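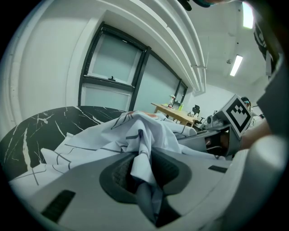
Tahira Sethi asked that the pads go first this time, ahead of the markers and the straps, and said she would have saved a morning if last year's notes had been in that order. Her left gripper was dropping cloth, and she had already checked the motor, the cable and the software settings before she wiped the pad and the problem went away.

October
By Rongrong Qiu
Reading time: 5 minutes

So, pads first. These notes cover the pair of hand-held grippers at the Lellbridge room, the ones we use for cloth folding on the Lorkent project. The third pair, at Drirnden, has different fingers and its own sheet. Most of the marker section applies there too, but the pad section doesn't.

Pads

The ribbed pads pick up lint. Cotton is the worst for it, and new cotton that hasn't been washed is worse than old. Lint fills the ribs from the bottom and the pad still looks black from a normal distance, so look at it under a lamp with the gripper open and tilted. If the ribs look shallow, they're full.

Take the lint out with the soft brush in the top drawer, going along the ribs. Then wipe with a cloth that is just damp with water. Alcohol wipes leave the rubber shiny after a few weeks and it stops holding thin fabric, and we lost one set that way in spring. Let the pads dry with the jaws open before you use them.

The set that came off last month had done 1,711 folds according to the log. One edge had started to lift on the right-hand gripper and the left was still usable. We changed both anyway. A new pad against an old one closes slightly off center, and the operator ends up correcting for it with the wrist, which then shows in the recordings.

Changing a pad takes around 50 minutes for the pair if you haven't done it before. Power off first. Peel from the narrow end, scrape the old adhesive with the plastic tool (the metal one scratches the recess), and press the new pad in from the middle outward. Leave it overnight. After that, open and close each gripper 100 times with nothing in the jaws, then check the edges again. If an edge has moved, it goes back in the drawer and you start over with a fresh one.

Jaws and travel

The jaws should close evenly and without a click. A click near the end of travel usually means a thread has wound itself around the pivot. Do not pull on it. Open the jaws, cut the thread on both sides and lift the pieces out with tweezers. Rongrong's tweezers are the ones with tape on the handle and they should come back to the drawer.

If travel is short on one side, run the zeroing routine before you open anything up. It fixes most of these. Write in the log which gripper it was and what the reading was before and after, even when the difference is small. We had three months of "zeroed, fine" and could not tell from it that the left one was slowly drifting.

There is one screw on each body that works loose from handling. Check it by hand every week. It should be snug and no more than that, and please don't put thread lock on it. Rissanen's repair bench had to drill one out for us in the summer and sent it back with a polite note.

Markers

The tracking depends on the marker squares being flat, clean and exactly where the calibration file thinks they are. Clean them with a dry lens cloth. Skin oil shows up as a gray patch in the camera view and the tracker starts to lose that face when the light comes from the side.

Carry the grippers by the body. People pick them up by the marker mount, it's the obvious thing to grab, and it bends a little every time. If you do knock one, even gently, recalibrate before the next recording. It's eight minutes with the board. A session recorded on a bent mount can't be corrected later in any way that is worth the hours.
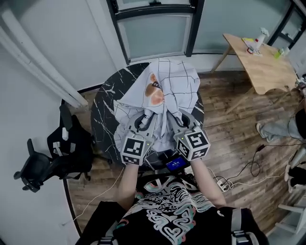
Folding practice with both grippers on the round table.

Peeling corners on the squares can't be glued back down. Replace the whole face from the printed sheets in the folder marked Lorkent, and check the number in the corner of the sheet against the list. Two faces with the same pattern will track well enough to fool you for a while. After any change of face, run the calibration twice and compare. If the two results don't agree, the face is not flat.

Cloths

Wash new cloths once before they come into the room, without softener. Softener transfers to the pads. Shake them out in the hallway and not over the table. Printed cloths are fine to use, and the thinner ones are a good test of a new pad, but put the cloth number in the log with the session so we can match it if the grip starts to go off.

Check the table top too. Crumbs and tape residue end up in the cloth and then in the ribs.

Straps and cables

Operators have been adjusting the backpack straps in the middle of sessions. Set them before you start, with the grippers in your hands and your arms forward, in the position you'll be working in. Straps that feel right with your arms down will pull once you reach across a table.

Look along each cable once a day with your fingers as well as your eyes, paying attention to the last stretch before the connector. Keep them clear of chair casters. If a cable has been rolled over, tag it and swap it, and we'll test it on the bench later. Spare cables are in the second drawer and we're down to the last two, with more on order.

At the end of the day

Jaws open, power off, grippers on their sides with the markers up. Batteries out and on the charger. Fill in the log, including when nothing happened. The next calibration check for the Lellbridge pair is already on the room calendar, and Tahira is doing the one at Drirnden the same week. If you find something these notes leave out, write it on the sheet inside the drawer lid and it will go into the next version.

Last updated: October, pad section moved to the top, cable stock corrected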